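Moleo Sorting Table: Gallery

Posted by Usha Raju, 27th September

Moleo is a small shared workshop in Mendport. Members bring in boxes of odds and ends, sort them at the long table, and decide what goes to the spring sale and what goes home again. The work surface is black, which makes pale pieces easy to find and also shows every bit of dust. The pictures on this page are close views of that surface. Captions are by Salamatu Adjei and me. Click any picture for the larger version. 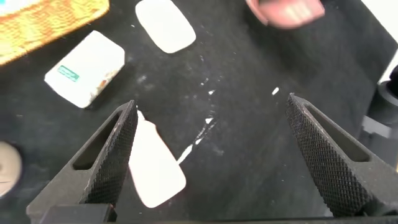
3 min read

1. White pieces on the black surface. Two of them are flat with rounded corners, and the other item is a card-like rectangle with a small teal-green label. The card has picked up some dirt, including a brownish smear near one corner. The orange-yellow weave at the top left is something like a basket or a textured tray.

The white streaks and smudges are the part members ask about most. Black shows residue right away, and a mark that would pass on a gray counter looks bright on this one. Salamatu wipes along the length of a streak with a barely damp cloth and then goes over it again with a dry one. Rubbing in circles spreads it out. A soft brush is enough for single flecks.

Labeled things are kept apart from unlabeled things until the end of a session. If you find a label that has come off, put it in the envelope by the door and write down which box you were working on. Please don't guess and stick it back on. Last March we had 16 labels on the wrong items, and Seidu Acheampong spent most of a morning putting them right.

Soiled cards can stay in the sort. They get cleaned at the side bench if they are worth keeping. Use a dry eraser first, and stop if the printing starts to lift.

A few notes on how the table is run, for people who are new:

Each member gets one half of the table for a session. Sessions are limited to 10 people including whoever has the keys.

Boxes go under the table, never on it. Grit from the bottom of a box is hard to get out of the cloth.

Small pieces are laid flat with space between them. Stacking is fine once they have been checked.

The sale list closes at 200 items. Anything over that is held for the next one.

Ona Kļaviņa keeps the list and can tell you how many places are left. She prefers a written note to a phone call. Mamta Malhotra handles the pricing, and most small pieces go out at $5 or less.
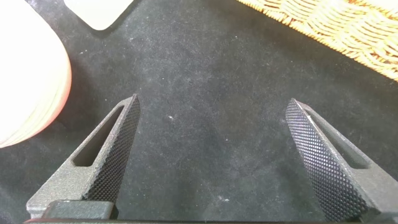 2. The fabric close up

Fuzzy and black, with charcoal patches where the nap catches the light. The tiny white specks are lint or dust. The texture looks a little brushed, and the faint streaks in it don't follow any one direction.

We get questions about which fabric to buy for a table at home. Felt is cheap and easy to cut, but it pills. Velour lasts longer and costs more, and it needs brushing the same way each time or it goes patchy. Either will collect lint. We used the Gauthier cloth for a while and it was fine, though the roll was too narrow for a long table and we had to join two lengths down the middle. Wellia sells a wider one that Mamta has at home.

A lint roller works for everyday cleaning. Change the sheet often. For a full clean, take the cloth outside, shake it, and leave it over the rail while you wipe down the table underneath.

More pictures will be added when the next boxes have been sorted. Members who want prints can leave their name with Salamatu.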